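How to remove old double-sided tape from a painted door?

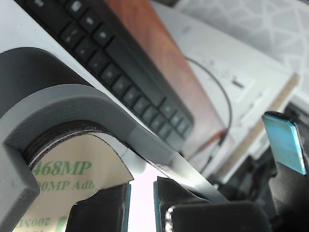

Roll of double-sided adhesive tape, the liner says 468MP

Posted by Consolacion Bañez

Hello all. In December I took down two hooks from the inside of our bathroom door in Sarmiento. The previous tenant fixed them with double-sided tape. The hooks came off but the glue stayed, two long strips, very hard to scratch. The door is painted white and I don't know which paint. I must give back the apartment soon and I don't want to lose the deposit. I tried warm water and dish soap for one evening – nothing. What can I use that will not take the paint also?

Sunita Yadav

Use a hair dryer first. Keep it moving, low setting, until the glue becomes soft, then push it with an old plastic card from one end. Go slowly and keep the card flat. What stays after this you can roll away with your thumb, like eraser crumbs. For the last thin film I put a little cooking oil on a cloth, leave it for ten minutes, and wash with soap. Please don't use acetone. On my kitchen door it made the paint dull in a few seconds and I had to paint the whole panel again.

Dindo Tolentino

just paint over it

Hanneke Van Damme

Painting over is not good, the edge of the strip will show. I agree with the hair dryer. If you want to try rubbing alcohol, test it first near the hinge, where the door is closed most of the time. If color comes on the cloth, stop – then it is probably a water-based paint and you should stay with the oil.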